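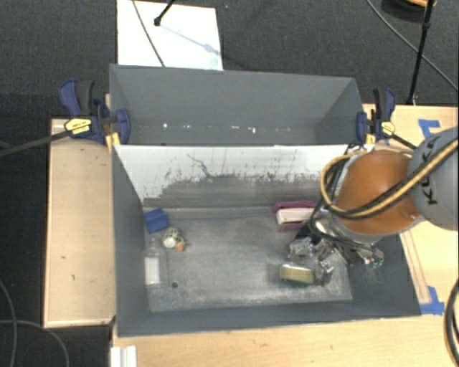
Does the late-game scoring drop in the Zirndale data come from tired shooters?

Mostly from shot selection. Accuracy on open looks barely moves between the first and fourth quarters, while the share of open looks falls hard.

Thu 23 April
Basketball notebook, shot-quality model

Reran the full season for Zirndale after fixing the clock offset. 731 fourth-quarter attempts, free throws excluded. End-of-quarter heaves dropped as before (anything past half court).

Open is still defined as nearest defender beyond six feet at release. Tried five feet as a check. The ordering of the quarters did not change, so I left it at six.

Expected points per shot in the fourth is down 9 percent against the first. Splitting it by zone, nearly all of the loss sits in the corners. Zirndale stops getting corner threes once opponents switch everything, and the attempts move to long twos off the dribble.

Dunne shows the same pattern but weaker. Their bench guards play more late minutes, which muddies it. Did not try to correct for lineup yet.

Skekell is the odd one. Corner rate holds up in the fourth, but only 14 games have usable tracking, and two of those went to overtime. Overtime shots are currently tagged as fourth quarter. Needs fixing in Nira before anyone quotes the Skekell numbers.

Minimum for a player row is now 50 attempts. Below that the estimates jump around from week to week.

To do: separate tag for overtime, lineup correction for Dunne, rerun with summer league data in July if the feed format stays the same. Old output kept in the previous folder, do not overwrite.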